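We're Golludton, a small shop that writes plain safety rules for people who share a floor with robots. Our rulebook, Narnora, has 27 rules, and we try every one of them ourselves before it goes in!
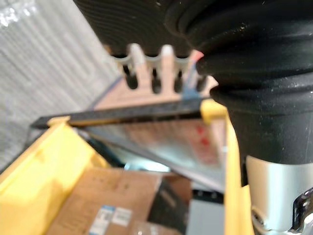
Gripper over a yellow tote

My favorite is rule 10 — clear the floor before you start, cables too (I still trip up on that one). Rule 17 covers what a hand may hold while people are close by. 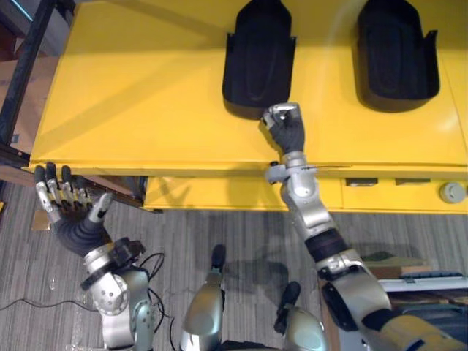
Trarura wrote to us that rule 17 was too long to read at the start of a shift, so we cut it to two lines. Got a gripe of your own? Send it over, we love those.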